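Hina Kazmi
Desk tidying, part three. Drawers are finished, so on to the table top. The method is to take everything off it, then let back only what gets used daily.

The sorting vessel is a plate. A shallow rim stops pens rolling and everything on it stays visible. Trays with compartments hide things; I had a Kallstead one with 3 sections and lost a pen in it for most of April.

12 replies · 4 shares

Round, light blue, kitchen cupboard stock. A dark pen laid across it on the diagonal takes up less of the rim than you would expect.
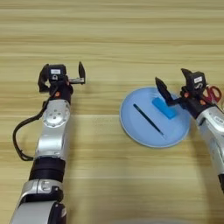 Bhutto: A plate slides about on bare wood, though. I put a damp cloth under mine and it left a ring on the varnish. Cork mat from Plolurbridge market, 107 mm across, problem solved.

Noted on the cork. I would go wider than 107 mm, as the foot of a dinner plate can overhang that.

2 replies · 1 share

Order of work. Writing things first, small blocks next, blades last. Scissors never go on the plate with the pen. They get a hook of their own, handles up.

Water bottles are not stationery and do not belong in the sort. Cap on before you begin, whichever way up it ends up.

Pen on the left of the plate, bright blue block near the rim on the right.
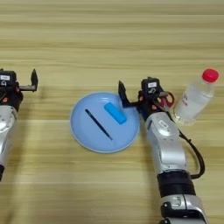
200 words · 1 min read

Rule for the pen: scribble on scrap for one full line. If it skips twice, bin it. My Eltel refills usually pass.

Rule for the plate: it is emptied the same evening. A plate left overnight becomes a second drawer.

Cables next.

9 replies · 3 shares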